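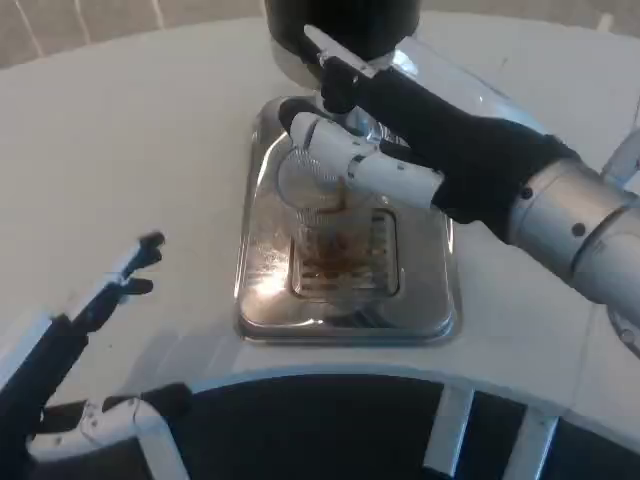 **Figure 7.1** A ribbed glass-clear cup on the drip grate of a countertop appliance.

# Chapter 7: Small Machines, Small Spills

Before we get to the cleaning schedules and the tables at the back of this chapter, I'd like you to think for a moment about the last drink you made for somebody else. Perhaps it was tea for a neighbor, or coffee for a whole row of tired people at a training day (I have made a great many of those!). You probably remember the person and the cup. I doubt you remember the little slotted grate the cup stood on, and yet that modest piece of metal is where most of this chapter will be spent.

A drip grate has a simple life. It holds the cup level beneath the spout and lets stray drops fall through its slots into whatever lies beneath. On a polished base like the one in Figure 7.1, every splash and fingerprint shows, and bright reflections can hide a sticky patch quite well, so we will learn to check with a damp cloth as well as with our eyes.

When I was setting up the beverage room at the Oltdale training kitchen, my colleague Keerthana Namboodiri and I wrote the first version of these lessons on the backs of order slips. We had 2 machines, a round table that everyone bumped into, and 50 students coming through each term, all of them eager and most of them in a hurry. By March we had a routine that worked, and it has changed very little.

## What you will learn

- How to choose a cup that fits the grate and sits well under the spout
- How to pour a measured 300 ml serving without overfilling
- How to lift out, wash and dry a removable grate
- How to wipe down a metal base, lip and corners included

## Words to know

**Drip grate:** the slotted surface on which the cup stands.

**Lip:** the raised outer edge of the base, a favorite hiding place for dried coffee.

**Residue:** what a drink leaves behind, on metal or in the cup.

## 7.1 Starting with the cup

Let's begin with the cup, then, and with how much room it needs. Set yours on the grate before you switch anything on, and look at it from the side.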